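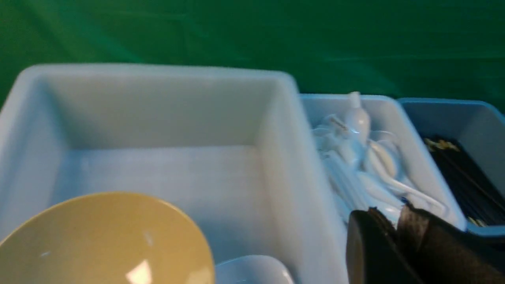
Sorting Tableware With a Home-Built Arm, Part 2: The Table and the Wrist Camera

In part 1 we assembled the arm and fixed it to the bench. Now we prepare the table, so that the arm can learn to take dishes and utensils and put them in their bins. I did this at the shared workshop on Drindura street, but a kitchen table is also good if it does not shake.

What you need

Plastic bins, one large and two narrow
Plain green cloth, wider than your row of bins
Bowls, plastic spoons and forks, chopsticks
Double-sided tape
A strip of soft fabric for the finger pad
Clamps for the cloth

Step 1. Hang the cloth

Clamp the cloth behind the table so that it goes down below the rims of the bins. I did not iron mine. Small folds are no problem for the camera, but a strong lamp directly on shiny cloth gives light stripes, and my first detector took them for handles. Turn the lamp to the ceiling.

Step 2. Place the bins

Put the large bin on the left for the bowls, then the utensils in the middle, then the chopsticks on the right. Push them together until the rims touch. If there is a gap, a fork will find it. Fix each bin with two pieces of tape, 50 mm long, and draw a pencil line along the front.

White spoons in a white bin are difficult. The camera has only shadows to work with. I keep them because I want the hard case, but for your first try please use a colored bin. Black chopsticks in a pale bin were easy from the first day.

Step 3. Cover one finger

Smooth plastic slides on smooth plastic. I cover the right finger with brown fabric and leave the left one bare. Wrap the fabric once, glue it on the outer side only, and wait 12 hours. Mine has some wrinkles and it still holds a spoon.

Step 4. Set the wrist camera

Tilt the camera until you see both fingertips in the lower corner and the rims of the bins across the middle. Tighten the screw, then move the wrist from one limit to the other and look if the cable pulls. Eirini Mavromatis from the Radilov forum advised me to leave a loop of 28 cm, and since then I have not lost the connection.

Step 5. First test

Open the gripper, stop it above the utensils and save this position as "home". Run 20 slow picks with one spoon only. Keep your hand near the stop button. When the spoon turns in the fingers, lower the grip point a little toward the middle of the handle and repeat.

The settings file for the Etov controller is at the end of part 1. Part 3 will be about chopsticks, which like to come out in pairs.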